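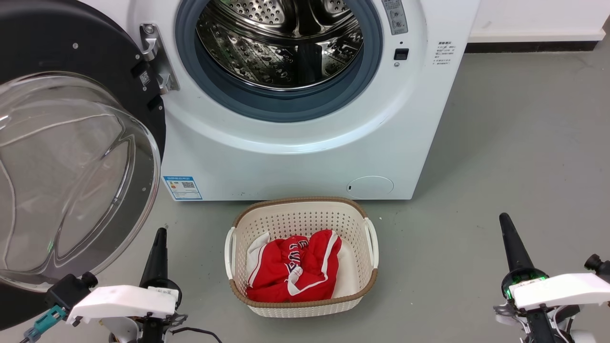

I've been promising a post about the teaching sessions for ages, and people keep asking me what I do all day, so let's go. Short version: I do laundry. I do laundry very, very slowly, through somebody else's arms, and then I do it again.

I started at Mulusen in November, straight out of a job that had nothing to do with any of this (I was fitting kitchens, if you're new). My friend Saoirse Noonan was already there and told me they wanted people with steady hands more than people with degrees. I have steady hands! So now I sit in a chair with a pair of small leader arms in front of me, and whatever I do with those, the big arms do over at the washer. Move my left wrist, its left wrist moves. Squeeze my fingers, the gripper closes. The whole time, everything gets recorded, and later the software folks use my recordings to train the thing to do it alone.

The first day I thought I'd be a natural. I was not a natural. You don't feel anything, is the problem. When you pick up a shirt in real life your fingers tell you in half a second whether you've got one layer or three, or the shirt plus the edge of the basket. Through the arms you get nothing, so you learn to read it all with your eyes. Does the cloth bunch up when you close? Is the basket lifting with it? I spent my whole first morning dragging a basket around the floor by one sleeve.

Senan Kavanagh, who trained me, had one rule he repeated until I wanted to throw something: don't fix it fast. If you miss a grab, you want to jerk back and snatch at it again, the way you'd catch a phone sliding off a table. That's terrible to learn from. So you stop, open up, back off a little, and go in again like you meant it. He wants the recoveries in there, too. If every recording is a perfect grab, the robot has no idea what to do the first time a sock slides out of its grip. It took me a while to stop hitting discard every time I fumbled.

A load goes like this for me. Reach down into the basket, get a good pinch of cloth, lift until it clears the rim, carry it to the opening, push it well inside, let go. Then the next piece. Letting go is harder than it sounds, by the way. Thin stuff likes to hang on to a finger, and you pull your arm out all proud of yourself and the shirt comes right out with it. I do a tiny wiggle now before backing out. Sinéad Ó Flaithearta on the training side says she can tell which recordings are mine from the wiggle, and apparently the robot has started doing it too, which made me happier than it should have.

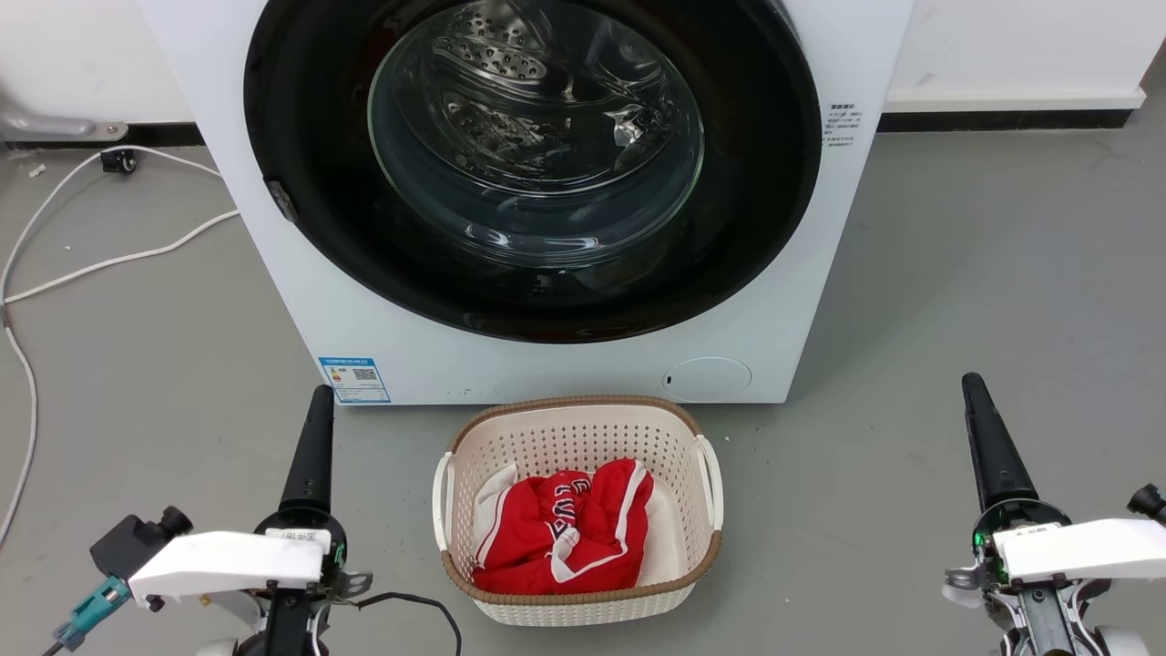 Doors, doors, doors

OK, the door. The clothes I can do half asleep now, but I still sit up straight for the door.

A front loader swings in a big arc, and the arms have to swing with it. In your own kitchen you'd just step sideways without thinking. With the arms, you have to plan where your elbow ends up before you even start. If you push the door straight at the washer you're fighting the hinge, so you come at it from the outside edge and follow it around, easing off as it gets close and then giving it one firm push to finish. My first few tries I kept stopping short because I was scared of breaking the glass. Senan finally told me to shut it like I was mad at it. Too much! Then we found a middle.

You also have to keep the other arm out of the way, and I forget this constantly. I'll be concentrating so hard on my right hand that my left one just drifts. Eamon Hegarty, who works the shift after mine, parks his spare arm low and won't touch it until the door is done. I've stolen that.

As of this week I'm at 975 recordings I'd call keepers, and the team total is 2,447. We go in sets of 20 and then take a break, and I need the break. It isn't heavy work but my shoulders get so tight from holding still, and my eyes are fried by late afternoon. Between recordings I mix up the clothes in the basket so they don't land the same way every time, and sometimes I nudge the basket over a bit. (I got told off in my first week for being too tidy. I was folding things. Old habits!)

Last thing, for my sister, who asked: no, it does not make me any better at my own laundry. I have 2 loads sitting on the bedroom chair as I type this. I did catch myself doing the wiggle with a pillowcase the other night, though, standing in my own kitchen with a perfectly good pair of hands.

Next time I want to write about towels, which we start on soon and which Saoirse says are awful when they're damp. If you do this kind of work and have a trick for towels, please leave it in the comments. I'll try anything.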